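Teleop notebook, bench 2
November, started 8.40

Carried on with the board work on the Herkness arm. Bleddyn on the leader handles most of the morning, me on the log, Kiều in after eleven. Aim for the day was to get a clean set of hand-shown approaches on the board tasks and to decide whether we keep the old slow start or drop it.

Homing took three goes. Joint four came up with an offset again, small enough that you would not see it at the elbow but it shows at the fingertips. Re-zeroed against the block, then again after the arm had been moving for a quarter of an hour, and it held. I have written the offset on the sheet taped inside the cupboard door. If it drifts the same way next time we should stop re-zeroing and look at the coupling.

Settings at the start of the session:

Leader to follower scale 1:2 (two of hand for one of tool)
Grip force limit at the low setting, same as last time
Log rate unchanged
Wrist camera on, exposure fixed
Deadband on the leader wrist widened by one step at Bleddyn's request

The scale is worth a note. Last week we ran 1:1 and Thư found she was holding her breath for the last centimetre, and you can see it in the traces: a long flat bit, then a jab. At half scale the approach is slower but the jab mostly goes. The cost is that you run out of reach on the leader side and have to clutch and re-centre, and each clutch leaves a little pause in the recording. I have asked Khôi whether the trainer minds pauses. He says it learns them. So either we cut them out afterwards or we place the start pose so that one sweep is enough. Bleddyn moved the start pose closer and by the end of the morning he was clutching only on the longest reaches.

Episode count at the start of the day was 752, all kept. Added 121 today. Threw away 21 of those, so the net is an even hundred. Reasons for the ones thrown out, from the sheet:

Operator stopped part way and started talking, left the log running (mine, sorry)
Finger touched the work before the approach was finished
Leader cable tugged by the chair
Wrong task label entered, could not be sure afterwards which it was
Follower lagging, see below

The touch ones are the ones I would like to talk about. Kiều's view is that we should keep some of them. A person doing this by hand touches things all the time and corrects, and if every demonstration is a perfect straight approach then the arm never sees what to do from a bad position. I agree with that for touches where the operator recovers. Where the operator touches and then backs off to the start, I do not want it in. Agreed for now: keep a touch if the episode goes on to finish without returning home, and tick the box on the sheet. There is no box on the sheet. I have drawn one on and Kiều will change the form.

Lag. At about 10.15 the follower began trailing the leader by enough to feel. Bleddyn noticed before the plot did. He described it as stirring something thick. Checked the usual things in the usual order: network, the other jobs on the machine, then the USB hub. It was the other jobs. The overnight copy from Drinville had not finished and was still eating the disc. Paused it, lag went, restarted it at lunch. Everything recorded between 10.15 and 10.40 is flagged. I would like the copy to start earlier in the evening and will ask Ánh, who set it up.

Hand guiding against remote. We spent an hour after lunch with the arm in free-drive, pushing it by the wrist, to compare. It is much easier to get the angle right this way. You have your hand on the thing and you feel it go square. But your arm is in the camera view for a good part of it, and the force readings are no use because they are mostly you. Kiều tried holding it further back, behind the second joint, which keeps her out of view but makes it heavy and she could not do fine turns. My conclusion is free-drive for setting waypoints and start poses, leader handles for anything that goes into the training set. Bleddyn would rather use free-drive for everything and mask the hands out. We left it there.

Notes on operator habits, for whoever writes the guide:

Come in along the finger direction for the last stretch. If you slide in sideways the wrist camera loses the target behind the fingers at exactly the wrong moment.
Do not watch the arm directly. Watch the wrist picture. People glance up at the arm near the end and the traces wobble when they do.
Open the fingers before the approach, never during.
Rest your elbows. Bleddyn put a folded towel on the desk edge and his traces are visibly smoother in the second half of the morning.
Swap after forty minutes even if you feel fine.

Fingers. The narrow tips are good for getting in between parts that stand up off the board, but they give very little to hold with. Hlongwane have quoted for a padded pair and the lead time is long. Thư thinks we can get most of the way with heat-shrink over the existing tips. Try it on the spare set, not on these. Also the bolts on the finger carriers want checking at the start of each day. None were loose this morning but they were last month, and we lost an afternoon to it.

Wrist camera. Focus is fixed and it suits a target at middle distance. Slow moves are fine. Fast moves smear badly, to the point where fine print on a board is gone. Khôi asked whether we ought to drop the smeared ones. I said no, the arm will get the same smeared view when it runs by itself, so it may as well learn from it. What we could do is ask operators to slow down near the target. Bleddyn did so for his last block and it made the episodes longer by a few seconds each, nothing to worry about.

The tilt of the picture still bothers new people. When the wrist is rolled, everything on the screen goes diagonal, and pushing the handle right sends the tool off towards a corner. Thư is used to it. Kiều was not, and wanted the display rotated to keep the horizon level. We tried that in the display only, leaving the recorded picture alone. She was happier, but the fingers then swung around on the screen, which put Bleddyn off completely. Made it a switch. Default off.

Task labels. We have been loose with these and it is beginning to cost us. "Approach board" has been used for at least three different things. From tomorrow the label says what the fingers are heading for: slot, memory, latch, connector. If the operator changes their mind on the way, stop and discard. The old ones will need going through by hand and I do not see a way round that. Khôi has offered to do half if someone else does the other half.

Wrist camera views from today: 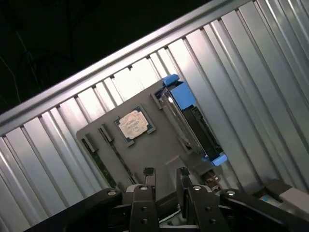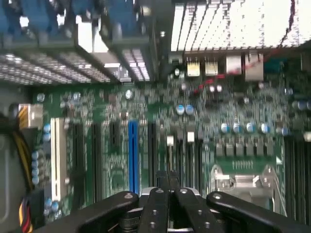 Gripper at the grey panel with the processor and the blue-latched tray (first), and over the green board, fingers towards the blue slot (second).

Left to do:

Kiều – new form with the touch box and the four labels
Ánh – move the Drinville copy earlier
Thư – heat-shrink on the spare fingers
Khôi – first trial on the kept set, slot approaches only, and tell us whether the pauses show up
Me – coupling on joint four, ring Broruvel about the second leader handle, which is now overdue

Arm parked and powered down 17.20. Leader handles left on the desk, towel included. The key is back on its hook.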